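第16章　献立表を書く

前の章までで、料理の原価の出し方と、厨房の人員に見合った品数の決め方を扱った。この章では、決まった料理を客に見せる紙面、つまり献立表の作り方に移る。料理名のつけ方、並べる順序、価格の置き方、説明文の長さ、改訂の手順を順に取り上げる。コース専門店の献立表は第17章に譲り、この章では一品料理を中心に出す店を想定する。

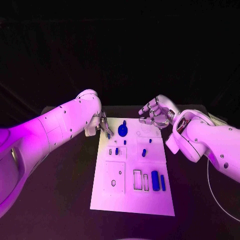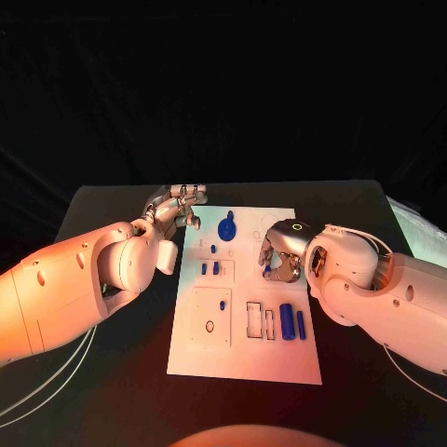
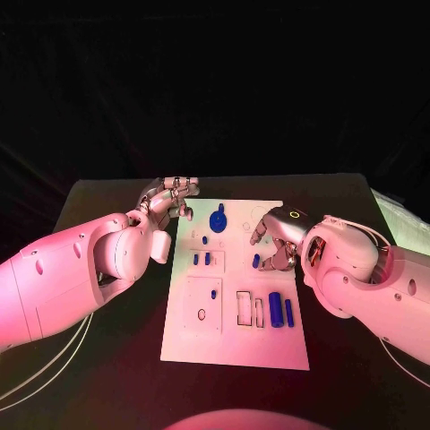 16.1　献立表の役割

献立表には、注文を受けるための一覧という働きと、店の考えを伝える文書という働きがある。小さな食堂では前者だけで足りることが多い。客の多くが常連で、何が出てくるかをすでに知っているためである。初めての客が多い店や、なじみのない地域の料理を出す店では、後者の比重が大きくなる。

客が献立表を手にしている時間は短い。席に着き、連れと話し、飲み物を頼み、そのあいまに目を通す。文章を頭から終わりまで読む人は少なく、たいていは知っている料理名を探し、その周辺を見て、価格を確かめる。したがって書き手は、拾い読みされることを前提に紙面を組む必要がある。

献立表はまた、厨房と客席係の間の取り決めでもある。付け合わせが「季節の野菜」と書いてあれば、料理人は市場の状況に応じて中身を変えられる。「焼いた白いんげんとフェンネル」と書いてあれば、どちらかが切れた時点で客席係は断りを入れなければならない。どこまで具体的に書くかは文章の好みの問題に見えるが、仕入れの安定性と直接に結びついている。

16.2　料理名のつけ方

料理名の基本形は、主材料と調理法の組み合わせである。「鶏もも肉の煮込み」「鯖の炭火焼き」などがこれにあたる。客はこの形を見れば、何がどのような状態で出てくるかをおおよそ予想できる。

地域の名や伝統的な呼び名を使う場合は、その名だけで通じるかどうかを考える。ハンガリー料理の「グヤーシュ」は、日本の客にはシチューの一種として受け取られることが多いが、本来は汁気の多い料理である。濃い煮込みを期待して注文した客は、運ばれてきた皿を見て戸惑う。名前の下に「牛肉とパプリカのスープ」と一行添えておけば、この食い違いはかなり減る。

一方、材料をすべて並べる書き方にも問題がある。次の例を比べてほしい。

（ア）豚肩ロース、りんご、玉ねぎ、セロリ、白ワイン、マスタード、タイム
（イ）豚肩ロースの白ワイン煮　りんごとマスタードのソース

（ア）は正確だが、調理法がわからない。焼いたものか煮たものか、温かいのか冷たいのか、客は尋ねるしかない。（イ）は材料をいくつか省いているものの、皿の姿が伝わる。ただし、セロリのように苦手な人が多い材料やアレルギーの対象になる材料は、名前から省いたとしても、別の欄または客席係の手元の資料で必ず確認できるようにしておく。

形容詞の扱いにも注意がいる。「とろける」「極上の」「こだわりの」といった語は、どの料理にもつけられるため、料理を区別する役に立たない。「朝に打った」「骨つきの」「二日間塩をした」のように、事実を述べる語のほうが情報量が多い。言うまでもなく、事実を述べる語は事実でなければならない。産地や製法の表示については法令による規制があり、巻末の資料にまとめてある。

16.3　並べる順序

もっとも一般的なのは、食べる順に並べる方法である。前菜、汁物、主菜、甘味と進み、飲み物は別紙にする。客にとってわかりやすく、客席係も注文を復唱しやすい。

材料別に並べる方法もある。肉、魚、野菜、穀類といった区分で、大皿を分け合う店に向いている。この場合、量の目安がないと客は頼みすぎるか、足りなくなるかのどちらかになりやすい。皿の大きさを示す短い言葉を各品に添えるとよい。

調理法別、たとえば「焼く」「揚げる」「蒸す」で分ける店もある。厨房の持ち場と区分が一致するので、伝票を回す側には都合がよい。ただし客は持ち場のことを知らないので、野菜料理を探す人がすべての区分を見なければならなくなる。

同じ区分の中では、軽いものから重いものへ並べるのが通例である。価格の順に並べると客の目が数字を追ってしまい、料理の比較が価格の比較に置き換わる。売りたい料理を区分の先頭に置くという助言もよく聞かれるが、先頭の料理が重すぎると、そこで注文が終わってしまうことがある。

16.4　事例　食堂「クエイ」の改訂

料理店クエイ（Quaye）は、運河沿いの通りにある夜だけの店で、料理長はエルネー・パップである。開店以来、献立表は料理長が手書きし、それを複写して使っていた。料理が入れ替わるたびに余白へ書き足したため、煮込みが前菜の欄の隣に入り、魚料理は紙の表と裏に分かれていた。

改訂を任されたのは客席責任者のハム・スビンである。ハムはまず、客から受けた質問を記録することにした。多かったのは、皿の大きさ、辛さ、付け合わせの有無に関するものだった。味そのものについての質問は少なかった。

次に、料理長と相談して料理を整理した。材料の重なりが少なく、注文もあまり入らない料理を外し、残りを食べる順に並べ直した。結果として料理は16品になった。外した料理のうち、子牛の舌の冷製だけは常連の求めがあったため、紙には載せず、仕入れのあった日に口頭で案内する扱いとした。

新しい献立表は2021年8月29日から使われた。看板料理の欄は次のように変わっている。

改訂前
パップ風煮込み（自慢の味）

改訂後
牛すねとパプリカの煮込み
やや辛口。小さな団子添え。一人分

料理長は当初、自分の名が消えることに難色を示した。パップの言い分は、この煮込みは祖母の作り方を変えたもので、よそのものとは別の料理だというものだった。話し合いの結果、献立表の裏面に短い文章を載せ、そこで料理の由来を述べることになった。名前の行では料理の内容を伝え、由来は読みたい人が読む場所に置くという分担である。

この事例では、改訂の前後で売上を比べていない。同じ時期に席の配置も変えており、献立表だけの影響を取り出すことができないためである。ハムの記録によれば、皿の大きさについての質問は減り、辛さについての質問は改訂後も続いた。「やや辛口」という語の受け取り方には個人差が大きい。

16.5　価格の置き方

価格の書き方で決めるべきことは、位置、表記、端数の三点である。

位置については、右端に縦にそろえる方法と、説明文の直後に続ける方法がある。右端にそろえると見やすいが、数字の列が目立つ。説明文の後に置くと数字は目立たなくなるが、照明の暗い店では探しにくい。年配の客が多い店では前者が無難である。

表記は、税込の総額をはっきり示す。サービス料を別に取る店では、その旨を献立表の最初の面に書く。会計の時になって初めて知らせるのは避けなければならない。

端数については、計算で出た額をそのまま載せるかどうかが問題になる。第14章で扱った喫茶店プロキア（Prokia）の昼の定食を思い出してほしい。材料費、人件費、家賃の割り当てを積み上げて得られた額は1,627円であった。これをそのまま紙に載せると、客には中途半端な額に見え、釣り銭の用意にも手間がかかる。切り上げるか切り下げるかは、その料理が店の中で果たす役割によって決める。昼の客を呼ぶための料理なら切り下げ、差額は飲み物や甘味で補う考え方がある。

同じ店の焼き菓子は、材料費が348円近くに達していた。バターの値上がりによるものである。経営者のアウレル・シマは価格を上げず、一切れを小さくする道を選んだ。この場合も献立表の記述を見直す必要がある。「厚切り」という語が残っていれば、客は以前の大きさを期待する。

16.6　説明文の長さと文体

説明文は、一品につき一行から二行を目安とする。長くなる場合は、情報が多すぎるのか、言い回しが冗長なのかを見分ける。次の文は後者の例である。

「当店の料理人が毎朝市場に足を運び、自らの目で選び抜いた新鮮な魚を、素材本来の味わいを活かすためにシンプルに塩だけで焼き上げました。」

必要な情報は、魚が日替わりであることと、塩焼きであることの2点である。「本日の魚の塩焼き。魚種は係にお尋ねください」と書けば足りる。市場の話をしたければ、店の紹介文に一度だけ書く。

文体は献立表全体で統一する。体言止めで始めたなら最後まで体言止めにし、ある料理だけ「です・ます」で終えることはしない。片仮名語の表記の揺れもよく見られる。「ヴィネガー」と「ビネガー」、「ズッキーニ」と「ズッキーニー」が一枚の中に混在していないか、校正の段階で確認する。

外国語版を作る場合は、料理名を直訳せず、調理法と主材料から書き起こすほうが誤解が少ない。翻訳を担当するケンナ・リッチーは、原文の献立表よりも先に料理人の配合表を見せてもらうという。「親子」や「狐」のような語を含む料理名は、配合表がなければ訳しようがない場合がある。

16.7　改訂の時期と手順

季節ごとに料理を替える店では、改訂の日程をあらかじめ決めておく。とくに12月は宴会の予約が入り、印刷所も混み合う。年末用の献立表は、試作と撮影を含めて秋のうちに内容を固めておくとよい。

手順はおおむね次のとおりである。

料理長が入れ替える料理と残す料理を決める。
試作を行い、客席係を含めて試食する。
原価を計算し、価格を仮に決める。
名前と説明文の原稿を書く。
アレルギー表示を、原稿ではなく配合表と照合する。
試し刷りを客席の照明の下で読む。
旧版を回収し、新版と差し替える。

試し刷りを客席で読む工程は省かれやすい。事務室の明るい照明の下では読めた小さな字が、夜の客席では読めないことがある。洋食店ブロステオ（Brosteo）では、店主のオットー・ガールが濃い緑の紙に茶色の字で印刷し、開店後に全部を刷り直した。

旧版の回収も徹底する。客が持ち帰った分まで取り戻すことはできないが、店頭の掲示、予約サイト、持ち帰り用のちらしには古い価格が残りやすい。掲載先の一覧を作り、改訂のたびに確認する。

練習課題

1　近隣の飲食店の献立表を入手し、料理名を「主材料と調理法」「地域名・固有の呼び名」「その他」に分類しなさい。「その他」に入った料理について、内容を予想できるかどうかを述べなさい。

2　食堂クエイの改訂後の説明文から「やや辛口」を取り除き、辛さを伝える別の書き方を考えなさい。

3　16.6の冗長な例文にならって自分で一文を作り、それを短く書き直しなさい。

4　第14章の原価表を用い、プロキアの昼の定食の価格を決めなさい。切り上げた場合と切り下げた場合のそれぞれについて、献立表のどこに置くかも示すこと。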